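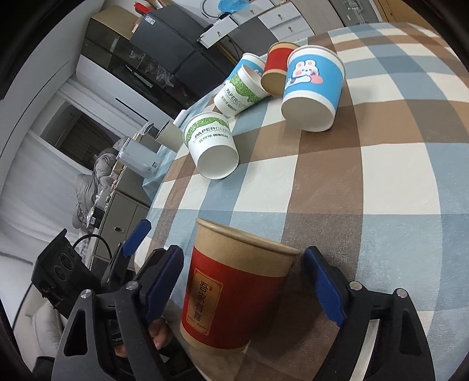 The rim is where most of the engineering in a paper cup ends up, and it was the main reason for going to Hatstead. The Ploler plant there converts coated board into single-wall cups, printed flat and formed on site, and it opens to trade visitors one afternoon a year. The visit started in the sample room, where cups from different markets are kept for comparison. The most useful of them for a first look was a kraft-brown cup with a wide red band and a gold label reading 吾家有喜, which translates as something like "joyful news in our home," a phrase suited to weddings and births. Standing upright on the checked tablecloth, it showed its rolled rim in plain brown against the red, so the edge of the roll could be followed by eye without any ink getting in the way. The cups lying on their sides, among them a blue one with a cartoon rabbit and white ones with green leaves marked PAPERCUP, were better for looking into the mouth.

Board and printing

Our guide was Živko Angelovski, who runs the forming floor. He began in the reel store. Board arrives already coated on one side and is left in the store to come to the humidity of the building before it is unwrapped. A reel taken straight from a cold truck will curl at the edges, and the curl shows up later as a side seam that does not lie flat. The store has a hygrometer on each aisle. The readings are written on a clipboard and also logged automatically, and the two are compared at the end of the shift.

Printing is flexographic, with water-based inks. The press we saw was an Aaltonen, installed second-hand and fitted with a newer drying section. It was running a two-color job on white board. Solid areas of dark color are the hardest to hold, and the plant prefers to run them late in the day when the dryers have been stable for several hours. A wide solid band close to the rim needs particular care. The ink sits on board that is about to be bent through a tight radius, and a film that is too brittle will crack along the outside of the roll. Designers are asked to stop solid color short of the rim or to accept a small amount of cracking in writing.

The artwork itself looks odd when flat. A cup side is a section of a cone, so each blank is an arc, and a line of text that will read as level on the finished cup has to be printed on a curve. Vertical text is more forgiving, provided that its centerline points at the center of the arc. Angelovski had a set of rejected blanks where that had been missed, and the lettering leaned visibly once the cup was formed. The press operator checks the first sheets against a clear overlay with the arc and centerlines scribed on it.

Die cutting

Blanks are cut in nested rows to save board. The nesting on the job we watched looked tight, but there is always a crescent of waste at the end of each row. Waste is sucked away through an overhead duct, baled, and sold. The duct is loud, and conversation stopped for this part of the tour. Hearing protection was handed out at the door and was needed.

Stacked blanks are turned so that the grain runs up the side of the cup. Grain direction affects both the stiffness of the wall and how willingly the top edge will roll. I asked whether both could be satisfied at once. The answer was that the wall takes priority on larger sizes, and the rim tooling is adjusted to suit.

Forming

There are 9 forming machines in one line along the north wall, all made by Fellum, not all the same age. The sequence is the same on each. A blank is drawn from the stack and wrapped on a tapered mandrel. The overlapping edges are heated and clamped to make the side seam. A disc for the base is punched from a separate, narrower reel, pushed into the lower end, and the wall is folded in around it. The fold is heated and knurled. The cup is then transferred to a second turret, mouth outward, for the rim.

Rim rolling is done in two steps. The first tool flares the edge and starts the roll. The second closes it. A trace of lubricant is applied to the edge before the first tool. Too little and the edge scuffs; too much and it travels down inside the cup and is found at inspection. The side seam passes through the rim as well, and at that point the tool has to roll twice the thickness of board. If a cup drips when a lid is on, the place to look is where the seam meets the rim. The plant skives the seam on some heavier grades to reduce the step. It does not do so on standard grades.

The older machines run slower and are kept for short orders, as they can be changed from one size to another with less dismantling. A changeover takes some 30 minutes with two people. Mandrels are stored on a rack with their size stamped on the end face. Several had been reground, and the regrind date was engraved next to the size. September had been the last full maintenance shutdown, when all the knurling wheels were replaced together.

Inspection

Each machine has a camera over the discharge tube that looks into the mouth of every cup. It checks the roundness of the rim, the position of the base, and dark specks. Printed decoration on the outside is not checked at this point. That is done by hand, with cups pulled at intervals and laid on a table under a daylight lamp, where they are turned over on their sides to inspect the seam along its length.

Leak testing uses dyed water with a little detergent in it. Sample cups are filled and left on white blotting paper for 15 minutes. The paper is then examined for color, and any mark is circled in pencil with the machine number beside it. Used sheets are kept in a drawer for the life of the order. Side-wall rigidity is measured by squeezing the cup between two faces at a set height and reading the force at a set deflection. The instrument was out for calibration on the day, so we saw only the stand and the record sheets.

Packing

Cups leave the discharge tubes in nested stacks, are sleeved in clear film, and go into cartons. The usual carton on the line we followed holds 3,000 of the smallest size. Nesting depth matters more than I had expected. Cups that nest too deeply stick together and pull each other out of a dispenser, and cups that nest too shallowly fill the carton early. The height at which one cup stops inside the next is set mostly by the taper and the depth of the base recess, and a gauge at the packing bench checks the height of a full stack.

Cartons are coded on two sides with the order, machine, and shift. Pallets are strapped with corner boards and wrapped loosely. Tight wrapping was tried and abandoned after rims at the bottom corners arrived oval.

Questions from the group

Most questions were on coatings. Ploler runs polyethylene-coated board on all nine machines and has made trials with a dispersion coating on one. The dispersion board seals in a narrower temperature range, and the seam heaters on that machine have been changed for ones with finer control. No date was given for regular production. Trial cups were available to handle. The inner surface felt slightly drier than the standard one, and the rim roll was a little larger in diameter, which would have to be checked against existing lids.

One visitor asked about double-wall cups. They are not made at Hatstead, and there is no floor space for the sleeving equipment.

Practical notes

Parking is at the rear gate, and safety shoes are required on the forming floor; the loan pairs run small. The tour ended back in the sample room, where cups could be compared again with the forming sequence in mind. Visitors who want to look closely at rims should bring a loupe. Photography is permitted in the sample room but not on the press line.

Last updated: Friday, December 22, 2023

Contact | Copyright, all rights reserved | Back to top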